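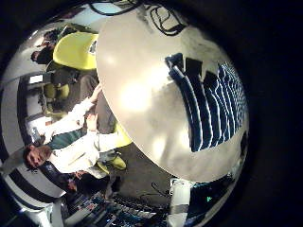
Opinion

Ideas > Opinion > Everyday Life

Last updated: 01/09/2025

Let the town library stay open until midnight

I have a soft spot for any building that keeps its lights on past dinner. Laundromats, bus stations, the diner out by the highway ramp with the pie case that hums. But the one I want most is the one we don't have, and that's a public library you can walk into at ten at night with your hair still damp from the shower and your kid's overdue book under your arm.

Our branch in Ekau closes at 6 on weekdays. I love that branch. I love the big sloping atlas table and the shelf by the door where people leave seed packets. I have been going there for years and I still get a little lift when the doors slide open. And for most of those years I've had to leave work early to get that lift, or wait for Saturday, when every other person with a job has the same idea and the line for the printers goes back to the large-print mysteries.

Think about who is free before six. Retired people, yes, and they're wonderful library users (my own neighbor reads more than anyone I know and would happily live in the periodicals corner). Parents at home with small kids. School kids for a couple of hours, if somebody can drive them. Then think about who isn't. The cooks. The home health aides. The man who fixed my furnace. Anybody who takes the long bus in from Plullia, which gets to the square at 5:40 on a good day. These are people who pay for the library along with everybody else, and the sign on the door tells them to come back when they're supposed to be at work.

I visited the Darwish branch in June because I'd heard it stays open late on two nights a week, and I wanted to see what a library feels like in the dark. Oh, it was great! I got there a little after nine. I had pictured a few sleepy students and a lot of empty chairs. The students were there, all right, with their shoes off and snacks lined up along the windowsill, but so was a whole table of people in scrubs, and a father reading a dinosaur book in a very low voice to a girl who should have been in bed and clearly had no plans to be. Two women were working through a citizenship workbook. Someone was scanning what must have been an entire shoebox of family photographs, one at a time, very slowly, and smiling at nearly all of them.

What struck me was how quiet it was, and what kind of quiet. Daytime libraries have gotten noisy, and I'm fine with that. Story time should be loud. The knitting group should be allowed to laugh. At night the place changes over to something closer to a long train ride, with everyone facing their own window. I sat down with a book about lighthouses that I had no need for at all and read 46 pages without once looking at my phone. I can't remember the last time I did that at home, where the dishes stare at me.

I know the objections, and I've heard most of them at my own kitchen table.

The first is that it costs money. It does. Somebody has to be at the desk, and that person should be paid properly, with extra for the late shift. I would rather see two late nights done well than six done with a tired staff who hate it. But the heat is already on in winter. The roof and the shelves are already paid for. A library shut at six is a big expensive room full of good things, locked for most of the hours people could use it. We'd never put up with that from a grocery store.

The second is that people will just sleep there. Some will, I'm sure. People sleep in there at two in the afternoon too — I've done it myself, with a gardening magazine on my chest. A person dozing in an armchair is not a crisis. If someone is there because they have no place else to be, then the town has a bigger job to do, and locking the door doesn't get that job done.

The third one is the one I take seriously, and it's about getting home. The last bus leaves the square well before midnight. A late library for people with cars would help, but it would miss a lot of the very people I've been going on about. So the buses have to be part of it. Even one later run, going out as far as Plullia and back, would make a real difference. I'd settle for 11 if that's when the bus could be there. I said midnight in the headline because I like how it sounds, and because you have to ask for something.

There's another argument I hear, usually from people younger than me, that everything is online now and the building doesn't matter much. I borrow e-books too. I'm borrowing three at the moment. But you can't get a warm chair online, or a table big enough for a tax return, or the small nod you get from a stranger who has also been staring at the same shelf of cookbooks. My apartment has thin walls and one good lamp. Plenty of people have less room than I do, and share it with more people.

And evenings are long! I think that's what I really want to get across. If you're off at six and asleep by eleven, that's most of your free life right there, five days a week, and the choices in our town for spending it outside your own four walls are to eat, drink or shop. I like all of those things. I'd like one more on the list that doesn't cost anything and doesn't need me to be hungry.

So try it. Pick a Tuesday and a Thursday, leave the lights on, and put up a sign people can read from the bus. Give it at least until spring, since word takes a while to get around and nobody changes their habits in a month. I'll bring the lighthouse book back with me. I still have 60 pages to go.

Related

The case for longer bus routes and shorter waits
Why I gave up my desk lamp for the reading room
In praise of the public bench
What Plikitz got right about its night market
Letters: your favorite places to be alone in public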